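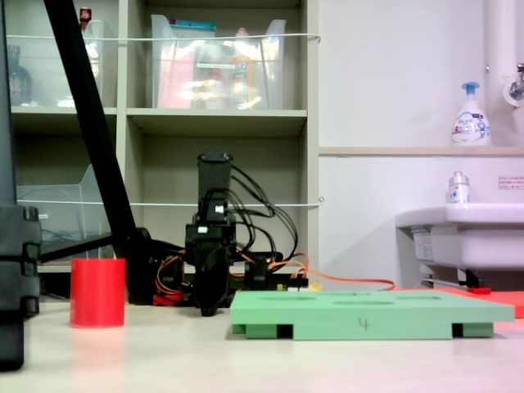 Downloadable Boards Should Be Priced by the Rules They Change

The digital board game market has settled on a single unit of sale, the themed board, and a single price for it. I think the unit is wrong. A board that only repaints the spaces and a board that alters how the game plays are different products, and stores should stop listing them under one heading at one price.

Take Hullance, the harbor trading game, which now has 18 add-on boards on its console store page. I have played all of them to completion at least twice. Thirteen use the base rules without alteration: same number of docks, same toll schedule, same event deck with new wording. The other 5 change something measurable. The Predley board shortens the outer route and doubles the toll on the inner one, so the first four turns have to be planned differently. The Carrilho board removes the auction phase. Both cost the same as a board on which the only new item is a set of hats.

The store description does not help. Every board is said to offer a "new way to play." Rule changes, when there are any, are listed in the in-game manual, and the manual for a board can be opened only after purchase. A buyer who wants to know whether the auction phase is present has to find out from other players or pay.

The usual defense is that art costs money. It does, and in most cases the art is the larger part of the budget. I have no objection to cosmetic boards and I own several that I like to look at. My objection is to the label. A cosmetic board should be sold as a cosmetic board, with a line on the store page stating that the rules are unchanged. A rules board should list its changes in plain terms before the payment screen. Toll values, deck size, route length and removed phases would fit in one short table.

There is a second problem, with matchmaking. Hullance sorts online players by the board they have selected. Each new board therefore splits the pool again, including the boards that play identically. On 27th May I logged the lobby counts for one evening. The base board had 286 players waiting or in a match. The Predley board had 146. Several of the cosmetic boards showed single figures, and on two of them I could not get a four-player match at all. Those players could have been matched with the base board's players with no effect on the game. The client would need to draw one board for me and another for my opponent, and since the spaces correspond one to one, that is a display setting.

Fledgate, the hill fort game by a smaller team, already does this. Its skins are local to each player, and its rule variants have separate queues. The queues are short for the less popular variants, but the list is honest about what is being divided and why. Skins there are sold in packs and variants one at a time. 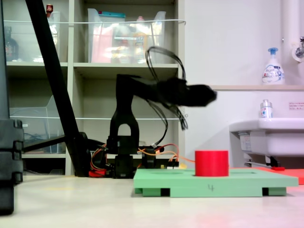

Davina MacRitchie wrote in after an earlier version of this argument to say that the theme is part of the match for her, and that if her opponents see a different board, the table talk stops making sense. She plays with the same three people each week, and they refer to the docks by their themed names. For that group, a shared board is the thing they paid for.

I accept the point for private matches. A host should be able to force one skin for everyone in the room, and the guests should not need to own it. Public matchmaking is a separate case. Most public games have voice chat off, and the text commands refer to docks by number.

The changes I would ask for are small. Put "same rules" or "changed rules" beside the price. Open the manual before purchase. Merge the public queues for boards that share a rule set, and leave the private rooms to their hosts. The price of the cosmetic boards can then be argued over separately, and my own view is that half the current figure would be fair.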